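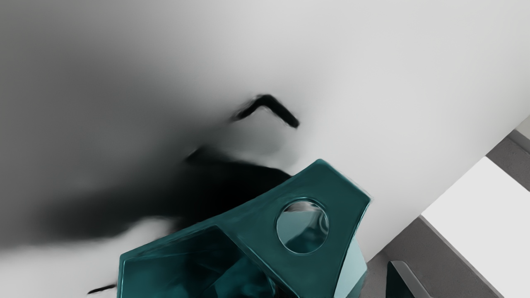

Teal gripper in front of a white surface, computer rendering

About Kivasine

Kivasine is a small language school in the town of Grudeck. We teach English and German to adults who work during the day and study in the evening. The school was opened 11 years ago by Volodymyr Semeniuk, who was before that a teacher of German at the railway college. In the first winter he had one group, and the lessons took place in the reading room of the library, where everybody had to speak quietly. For a conversation course it was not very practical.

Today we have four teachers and our own rooms in the Boiko building, on the second floor, above the pharmacy. The entrance is from the yard. Please do not ring at the pharmacy.

How we teach

Our groups are small and we want to keep them so. Each course begins in October and continues until the end of spring, with two lessons a week. Before the course, every new student has a talk with a teacher, in which we find the right level together. There is no written test. Many of our students did not sit in a classroom since they were young, and a test on the first evening is for them not a good welcome.

We give homework, but it is short. Grammar is explained in the students' own language when it is needed, and after this we go back to English or German. 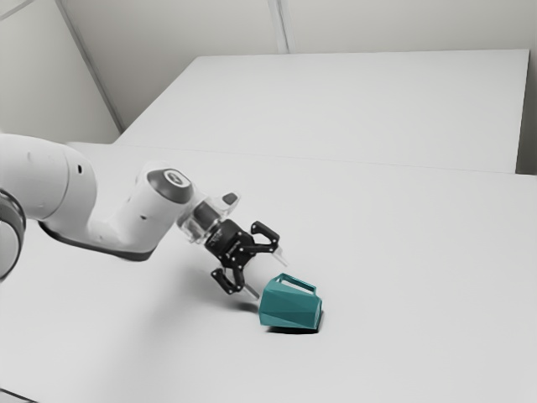

White robotic arm over a white tabletop, computer rendering

The Uven evenings

Three times in the school year we invite students, former students and their families to an Uven evening. Uven was the name of the café where our first groups went after the lesson. The café is closed now but we kept the name. We read letters and short stories aloud, drink tea, and anyone may speak with mistakes. The next one is on 28th November.

Contact

The office is open on working days in the afternoon. You can come without an appointment, or write to us, and Volodymyr or one of his colleagues will answer. If you write in the language you are learning, we will answer in this language too, and we will correct your letter only if you ask for it.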